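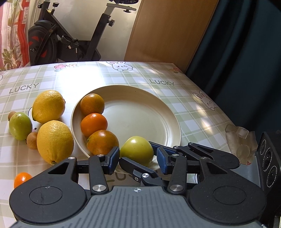 Soudabeh Nazari
Section of a working paper, Dastley household food study, revised April

3.2 Fruit on the table and fruit put away

The households in the Dastley study kept fresh fruit in three kinds of place: in the fridge, in a cupboard or larder, and out on a table or worktop. Of the 129 households that completed the kitchen diary, 97 kept at least part of their fruit on a table. This section deals with that group.

A plate was used more often than we had expected. Earlier work by Kiss treated the deep bowl as the normal container and did not record plates separately. Fruit in a deep bowl lies in layers, and the pieces at the bottom are neither seen nor handled until those above have been eaten. On a plate most of the fruit lies in a single layer. Figure 1 shows an arrangement of this type, with three oranges in a short diagonal line along the inner edge of a round cream-coloured plate, and two lemons to the left of it. The oranges differ in size and in the colour of the skin, and the one nearest the back has a mottled patch. The apple, pale yellow-green, is held just above the tablecloth.

Figure 1. Oranges on a plate, with lemons beside it and an apple held above the cloth.

We coded fruit lying on the cloth or the bare table as "beside" and fruit within the rim as "on". The distinction matters for the diary entries. Households were asked to write down each piece of fruit when it was moved, eaten or thrown away, and the diaries gave 2,303 entries in all. Of these, 1,891 could be matched to a single kind of fruit and a single place. The remainder were left out of the analysis, mostly where the writer had put only "fruit" or had entered several pieces on one line.

Lemons were a special case. They were bought for cooking or for drinks and were seldom eaten on their own, so they stayed out longer than apples or oranges and were often shifted to make room for other things. Several diaries describe lemons as living "next to" the plate or bowl. Following Valach, we did not count such moves as use.

Apples were moved more than any other fruit. They were picked up, looked at and put back, or carried to the sink and returned. Where a household recorded both the picking up and the putting back, we kept the two entries but joined them under one number. Oranges were handled less, and a marked or uneven skin seems to have put people off less than it did with apples. One diary notes that "the ugly orange was the best one".

The type of container had no clear bearing on how much fruit was thrown away. It did affect which fruit was eaten first, and we return to this in section 3.4.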